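The Flernwood Rules

There were four rules on the wall at Flernwood, and I loved every one of them!

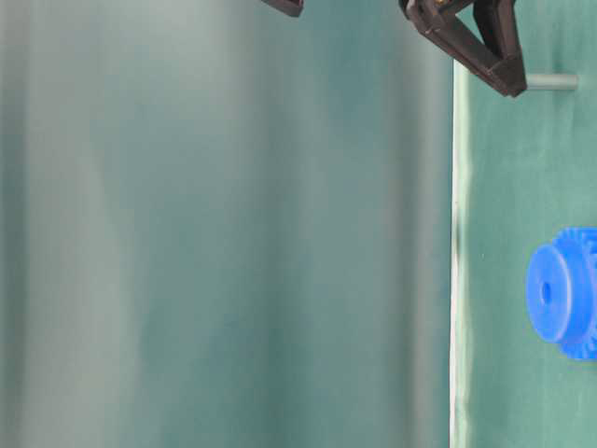
Rule one: stop short of the part. Rule two: look. Rule three: go in slow, and let go if it pushes back. Rule four had been written by somebody in a hurry, and it just said "Write it down."

I was new that May, fresh from Bravgate, where we ran everything at full speed and swept up the teeth afterward. Here the arm paused before every single gear. Three seconds, pin out, perfectly still. My first morning I thought it had crashed.

"It's waiting for you," my trainer said.

So I looked. Pin straight? Hole clear? I pressed the green key and down it went at a crawl, and I swear I held my breath the whole way (you would have too).

By lunch we had done 60 gears. I'd pictured 90, easy, but there wasn't one chipped tooth in the tray, and I was grinning like a kid. I asked if I could add a rule.

"What is it?"

"Breathe."

She handed me the marker, then took it back. "Rule four first," she said, and slid me the logbook. I wrote down all 60, and my hand ached until supper.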